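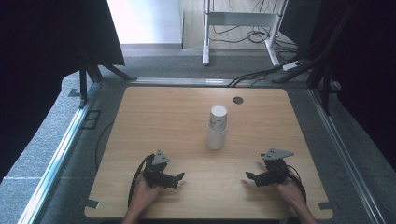 Surplus rifle, bore looks dark after cleaning. Is it ruined?

Posted by Hulia

Hello all. I bought an old bolt action military rifle in May. I cleaned the barrel with 30 patches and the last ones were still green. The rifling looks strong, but the grooves are dark. The seller told me it fired over 3000 rounds, and I do not know how he can know this. Should I stop cleaning, or is the barrel finished?

Chunhua Guo

Green patches mean copper, so your powder solvent is not enough. Use a copper solvent, follow the time on the bottle, then dry the bore and oil it lightly. Be careful if your brush is bronze, it will also make the patch green and you will clean forever. I made this mistake with my first rifle. Dark grooves are very common in old barrels which fired corrosive ammunition. Please have a gunsmith check the headspace before you shoot it.

Gatchalian

mine looks like a sewer pipe and shoots 2 inch groups. just shoot it

Asis

I agree with Chunhua Guo about the brush. Nylon is better for this work. Also clean from the chamber side if the bolt comes out.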